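The great jewellery sort-out, such as it was

I own, by my own estimate, around 80 earrings. I did not say pairs. They have spent the past few years in a soup bowl on the chest of drawers, along with two watches that stopped under different governments, a brooch shaped like a trout and a knot of chains that I had come to think of as a single object.

What finally did it was a wedding in Carnotlow in March. I needed the little garnet drops, found one straight away, and spent the next forty minutes tipping the bowl out on the bed and scooping it back in again. The other one was in the bowl. It had been in the bowl the whole time, hooked through the trout. We missed the first hymn.

So I went looking for a box. I started online, which was a mistake, as there are apparently 3,000 of the things and most of them play a tune. I didn't want a tune. I didn't want a ballerina either, or a mirror that lights up and shows me my own neck. There was a very handsome one with drawers that cost more than everything I'd have put in it, trout included.

In the end I got mine at the Lircombe indoor market, from the stall between the key cutter and the man with the hoovers. It cost 8 pounds, down from a tenner after I'd stood there frowning at it long enough. The stallholder told me it was a Tian, in the tone of someone telling you a painting is a Turner. I nodded. I have since looked up Tian and found a firm that makes shower curtains.

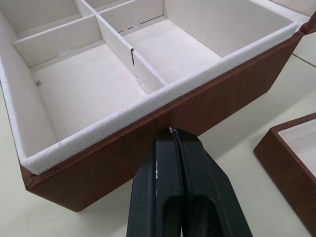
The new premises, before anyone moved in.

The outside is doing its best impression of wood. I've decided not to mind, as I've got a wardrobe that does the same and we get along. The lining is the bit I fell for: cream, with a sort of suede look to the floor, and a fuzzy white rim along the top like the collar on a coat my aunt used to wear to the races. There's a nick in one of the dividers and a tiny screw or pin poking out of the lining on one side, so I've made a note not to keep anything silky at that end. I don't own anything silky, but it pays to plan.

The real trouble with compartments is that you have to decide what they're for. I gave a whole evening to it, with tea. The big one at the front was going to be necklaces, until I remembered the knot. The knot took me two nights, a pair of darning needles and some baby oil, and came apart into 6 chains, one of which I'm fairly sure belongs to my sister. She hasn't asked. I'm not raising it.

Necklaces went in the big one after all, each in a twist of tissue. Bracelets and the dead watches are sharing at the back, where there's room for them to lie about. Rings have one of the small sections and earrings that still have a partner have the other. This was a much smaller group than I'd expected.

That left the front right-hand section for the singles. I know what the sensible people say, and I did try. I put five of them in an envelope for the hospice shop in Drondunon and then took three out again, on the grounds that the other halves might turn up. One of them lost its twin on a ferry.

The trout didn't fit anywhere. He sits on the windowsill now, next to the soup bowl, which I washed and meant to take back down to the kitchen. It's got some safety pins in it at the moment, and a button.

Contact | © Odds and Mends | Back to top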